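Lecture 9: From a detected object to a closed gripper
Course notes, second half of the term
Notes by Elsie Ruddock, with corrections from Ashraful Gazi
Last revised August 5, 2023

Before you read

These notes cover the software between the camera and the arm. You should have finished the lab on coordinate frames and have a working copy of the course workspace. If your transforms from Lab 4 were marked as wrong, fix those first. Nearly every strange result people bring to office hours comes from a bad transform.

We use two packages throughout. Cikov is the perception node. Hanon is the arm planner. Both are in the course repository, and you don't need to install anything else for this lecture.

9.1 What the pipeline has to do

The input is a color image, a depth image and the current joint angles. The output is a stream of joint commands that ends with the fingers closed on the object. Between the two there are five stages:

1. Find the object in the image.
2. Turn the image region into a set of 3D points.
3. Choose a grasp pose for the gripper.
4. Plan a path to a point near that pose.
5. Do the final approach and close.

Each stage publishes its result on its own topic, and each can be run alone from a recorded log. Do that. Running all five together and staring at the arm is the slowest way to find a bug.

9.2 Detection and masks

Cikov returns a label, a score and a mask for each object. We ignore the bounding box. For a round object the box would do fine, but a curved object fills its box poorly, and the center of the box can fall on bare table. If you plan a grasp to that point the fingers close on nothing.

The score threshold is set in the launch file. Lower it and you get more detections, including bad ones. Raise it and an object that is partly covered by the arm will drop out as the hand comes in. That second case matters a lot in 9.6, so keep it in mind.

When there are two objects of the same class on the table, the node gives each one a track number. The planner must hold on to the track number it was given at the start. If it asks for "the best banana" on every cycle, the target can jump from one to the other halfway through the motion. We had this bug in the course code until last December. The arm swung sideways in the middle of a reach, and the log showed two scores trading places by a tiny amount.

9.3 From mask to points

Take every pixel in the mask, look up its depth, and project it out using the camera matrix. Then move the points into the robot base frame. The order is:

pixel to camera frame
camera frame to base frame

Depth values near the edge of a mask are unreliable. Some belong to the object, some to the table behind it, and some are an average of the two. Shrink the mask by 3 pixels before projecting. You lose a thin strip of real surface and get rid of most of the bad points.

Fit the table plane separately, from pixels outside all masks. You will need its height in 9.5.

9.4 Choosing the grasp

For long objects we use a simple method. Compute the mean of the points, then the main direction of the points in the plane of the table. Place the gripper over the mean, with the closing direction at 90 degrees to the main direction. The gripper points straight down.

This works for pens, bottles lying on their side and most tools. On a curved object there is a catch: the mean may sit slightly inside the curve, off the object. The fix is to move from the mean to the nearest point in the cloud, then take the local direction from the points close to it. The function is called snap_to_surface and it is 12 lines long. Read it before you write your own.

A parallel grasp is the same if you turn the hand by half a turn. The wrist joint doesn't see it that way. One of the two solutions may be well inside the joint limits and the other may be past them. Always send both to the planner and let it pick.

9.5 Planning to the pre-grasp

The pre-grasp is a pose directly above the grasp, 60 millimeters higher. Hanon plans to the pre-grasp with full collision checking. The last part, from pre-grasp to grasp, is a straight line and is handled by a different controller.

The reason for the split is that the planner treats the target as an obstacle. If you ask it for a path that ends with the fingers on either side of the object, it will say no path exists. Students often respond by turning off collision checking completely. Please don't. Remove only the target from the collision scene, and only for the final line.

Things that must be in the collision scene:

The tabletop, as a box, with its top at the fitted plane height.
Anything standing on the table, including shelves.
The walls within reach of the elbow.
The robot's own body and the other arm.

Wire shelving needs care. Depth cameras see some of the mesh and miss the rest, so the shelf shows up as scattered points with large gaps. The planner will gladly route a forearm through a gap. Put in a solid box by hand, measured with a tape. Add a margin on the side facing the arm.

Cables are not modeled at all. We deal with them by limiting the torso and shoulder range in the planner settings. Those limits look too strict when you first see them. Leave them alone.

9.6 The final approach

At the pre-grasp the controller stops and waits for a fresh detection. If the new position is close to the old one, it updates the target and goes down. If it is far away, it backs off and plans again. If there is no detection, what to do depends on why.

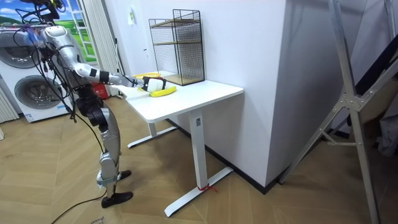
The hand itself is the usual cause. Once the gripper is over the object, an outside camera may see only the two ends of it, and the mask splits in two. Each piece has its own mean, and neither is where you want to grasp. So below the pre-grasp height we freeze the target and stop listening to perception. The straight line down is short enough that the error from joint angles alone is acceptable.

The object behind the target can be covered too. Its track should be kept alive for a while without detections. In the launch file, track_timeout is set to 192 frames, long enough to cover one full reach and return. With a shorter value, an object hidden by the forearm gets a new track number when it comes back into view, and your task list will treat it as a new item.

Going down, watch two values: gripper height above the plane, and force at the wrist. Stop on whichever limit is reached first. If the force limit trips early, the fingers have probably landed on top of the object and not beside it. Open, go back up, and ask for a new grasp. Do not push.

9.7 Balance while reaching

On a fixed arm you can skip this section. On a legged robot, a long reach moves the center of mass forward, and a torso lean moves it more. The balance controller runs separately and will shift the hips to compensate. When the hips shift, the camera-to-base transform stays the same if the camera is on the robot, but for a camera fixed in the room it changes.

Do not cache the transform from a fixed camera to the robot base. Look it up with the time stamp of the image. Using the latest transform with an older image gives an error that only appears while the robot is moving, and it vanishes when you stop to check it.

9.8 Closing

Soft objects should be closed on by force and hard objects by position. The object table in the Plasturlow config file has one line per class, with the mode and the limit. If your class is missing, it falls back to force mode with the lowest limit. That is safe but may drop heavier things.

After closing, compare finger width to the expected width. Fully closed means a missed grasp. Log it and return the failure code. A grasp that fails quietly will make the next three stages look broken.

Lab work for this lecture

Play the recorded log and plot the grasp position over time, first with the target freeze on and then with it off. Mark the moment on each plot when the hand passes the pre-grasp height.

Write the fallback for a missing detection at the pre-grasp. Handle at least the covered case and the moved case.

Swap the two wrist solutions by hand and note which one Hanon rejects and why. The reason is in the planner log under "limits."

Hand in the plots, the code and half a page of notes. Questions about the planner go to Gazi, questions about Cikov to Ruddock. Bring your log file with you.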